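Re: [folders] Jemard box lid, step 14 will not close
From: Ásdís Egilsson
Date: September 14, 2023
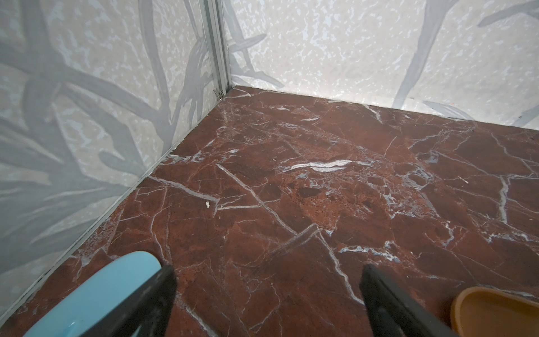
The trouble with the Jemard lid is almost always in the collar, and the collar goes wrong at step 9. Hellwig's diagram shows the pleats meeting the crease, but they need to stop 1 mm short of it or the paper has nowhere to go when the corners are locked. I would also look at the rim. On the finished lid it should come out rounded, much like the rim of the light blue thing on the left in the photo, with no flat spots at the corners. If yours is flat, the pleats are too deep.

Ullard wrote:

> I have folded this from the Purnosen 35 cm sheets
> three times now. Steps 1 to 13 are fine. At 14 the
> last flap will not go under the collar and the
> paper tears at the inside corner. Is the sheet too
> thick, or is there a mistake in the diagram? I am
> working from the second printing.

The sheet is not too thick. I use the same one. The second printing has an error, though: the arrow at step 11 points to a valley fold and it should be a mountain fold. The first printing has it right. If you fold it as drawn, you get one extra layer in exactly the corner that tears.

For the tear itself, damp the corner very slightly with a brush before step 14 and leave it for a minute. Do not do this with foil-backed paper – the backing lifts.

The base has no such problem and can be folded as printed. Cut the square for it 2 mm smaller than the one for the lid. With equal squares the lid sticks.

Corrected drawings for 9 and 11 are in the list archive, message 1157. The older set in 817 still has the wrong arrow.

Ásdís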